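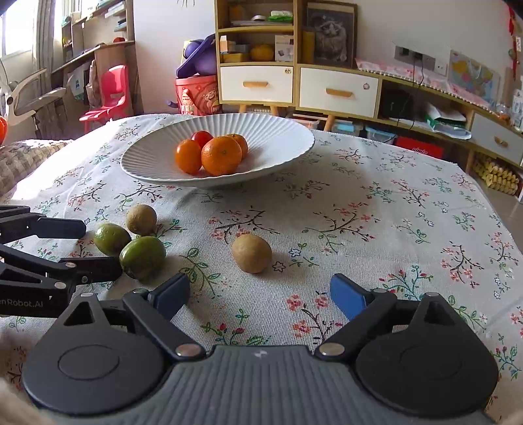
Architect retiring halfway through our eco house - who owns the drawings?

Posted by gablesandgutters in Self Build & Green Homes

Hi all, hoping somebody has been through this. We're building a timber frame house on a sloping plot at Grollmont, and our architect, Nadja Gasser, has told us she's winding up her practice in June. She's been lovely to work with and I don't blame her one bit, but we've only got planning and a half-finished set of building regs drawings. The frame is meant to be ordered from Rivow before she goes.

She's offered to hand over the whole lot as PDFs for 800 pounds, or to pass us on to a firm called Ruchti who she's worked with before. My husband thinks we've paid for the drawings already so they should simply be ours. I'm not so sure! Our appointment letter is 3 pages long and the word 'copyright' isn't anywhere in it. Can another designer pick up her work and carry on? And is the 800 a cheek or is it fair?

mossyroof

We had this when our first architect moved abroad, so I feel for you. The usual position in the UK is that the designer keeps the copyright unless it's been signed over in writing, and you get a licence to use the drawings to build that house on that plot. If your letter doesn't mention it there's normally an implied licence, as long as you've paid what's owing. What gets murky is how far it stretches - finishing the building is one thing, letting a new firm redraw half of it is another. So ask her for a short signed letter saying you and whoever you appoint next can use, copy and alter the drawings to complete the project. Ours took her ten minutes to write.

I'd also ask for the CAD files as well as the PDFs. Our new chap had to trace everything off PDFs and charged us for every hour of it, so if the 800 included the CAD files I'd pay it and be glad. And get the insulation and airtightness details while she's still picking up the phone. Ours were mostly in her head (there was a junction at the eaves that took eight emails to sort out).

One more thing, ask what happens with her insurance after she closes. Architects are supposed to keep cover going for some years afterwards, and it's worth having that in writing too.

Dunc_on_the_hill

800 is daylight robbery. You paid for them so they're yours, end of. Just send the planning set to a technician and crack on, that's what I did with my garage.

tilda.w

I wouldn't go by the garage, sorry Dunc! Mossyroof has it right about the licence.

All I'd add is don't let the frame order go in until someone has agreed to be responsible for the drawings it's based on. We ordered ours for the Midness house in a gap between designers, and when the window openings didn't match the schedule each side pointed at the other. Have a chat with Ruchti before you decide, and ring a second firm for a price as well. If Ruchti already know how she draws things up they may need less time to get going, but get them to put a fee on paper first - and ask Nadja if she'd sit in on one handover meeting with them. I'd happily pay for an hour of that.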